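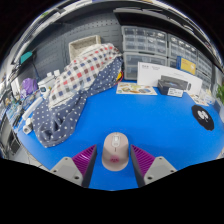

Blue table, pink mouse, checks and polka dots, and the little clear drawers I'm about to go on about.

I love a table with too many kinds of things on it. Fabric in a heap on one side, a computer mouse within reach, a woven basket at the back and a wall of small drawers behind the lot. Plenty of people would look at that and itch to separate it: sewing in one room, computer in another, small bits in a shed. I think they're wrong, and I've thought so since we pushed everything in our flat onto one big surface last September.

Before that I had a sewing desk and a computer desk, and I was proper about it. The trouble was that I'd look up a pattern at one desk, walk to the other, forget the seam allowance and walk back again. Some nights I did more walking than sewing! Now the pattern sits open on the screen, the cloth is beside my elbow, and I finish things. I made a pair of cushion covers in August that had been "nearly cut out" for the better part of a year.

So this is my case for the mixed table, and most of it comes down to drawers.

Small clear drawers are, to my mind, the best storage anyone has come up with for a hobby. You can half see what's inside, and half is enough. A smudge of dark is snaps, a smudge of brass is safety pins, and your hand learns the rest within a few weeks. I had labels once and peeled them off. I own a Skonidik unit I bought second-hand for 50 dollars, and it has outlived two sewing machines and a very nice timber box from Cunodar that I could never find anything in (beautiful lid, though, and I still feel a bit guilty about it).

The usual complaint is that they eat up table space. They do if you buy them deep. Go for tall and narrow ones, put them hard up against the back, get the tiny drawers on top with the bigger ones underneath, and you lose a strip of table you weren't reaching anyway. Mine hold about 200 buttons, every bobbin I own and a frankly silly quantity of hooks and eyes.

Fabric is another matter. I don't believe in drawers for fabric you're using this week, and I'm not much of a folder either. Cloth in a drawer is cloth you've stopped thinking about. Leave it in a crumpled pile where the colours can argue with each other! Red and navy checks on white, thrown over navy with white spots, is a combination I would never have pulled from two tidy stacks, and seeing the two bunched up together makes me want to cut a quilt border straight away. The navy does all the work of holding them together. I'd put the checks in the middle and let the spots run round the outside.

For scraps, a basket with no lid. I tried the Muvari tubs with the clip-on lids and stopped putting scraps away altogether, because a lid is one more job at the end of the night. An open basket asks nothing of you. Beige weave goes with everything, too, which matters when your cloth is as loud as mine.

And please, have a bit of colour in the dull equipment. A pale pink mouse cheers me up out of all proportion to its size. Mine is a plain grey Stasiv, eight years old and going strong, and I've started to resent its good health.

A pegboard on the wall finishes things off nicely. I'm still deciding where to hang mine, and the scissors are living in a mug until I do.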